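Search this site Enter keywords

2022-08-23
By Gobnait Hennessy

Imamwood joinery waste study: progress report to the Plerico fund

Work in this period covered the offcut survey and the first round of moisture readings. The survey of the Egan yard is complete. Staff logged 200 offcuts by length, species and grade, and 51 of these were judged long enough to rejoin. The remainder went to the chip store and will be weighed as a single lot.

Moisture readings began in March. The meter drifted during the first week and those readings have been discarded. Readings taken after recalibration are consistent between operators and will be used for the baseline.

Joint selection is still open. The team has narrowed the options to a plain housing and a stopped housing.
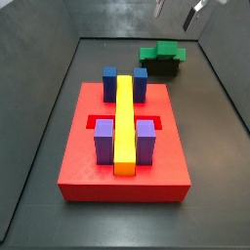
Figure 1. Red block with transverse slot and lengthwise yellow bar.

Glue trials have not started. The Viton press was delivered with the wrong platens – replacements are on order – and the trial schedule has moved back by 15 working days. No change to the end date is requested.

Spending stands at 70 percent of the materials line. The overspend on timber storage reported last time has been covered from the travel line, with the fund's written agreement.

Next period: fit the platens, cut the first set of test joints, and send the offcut data tables to Plerico for review. The draft sampling plan is attached as Annex B.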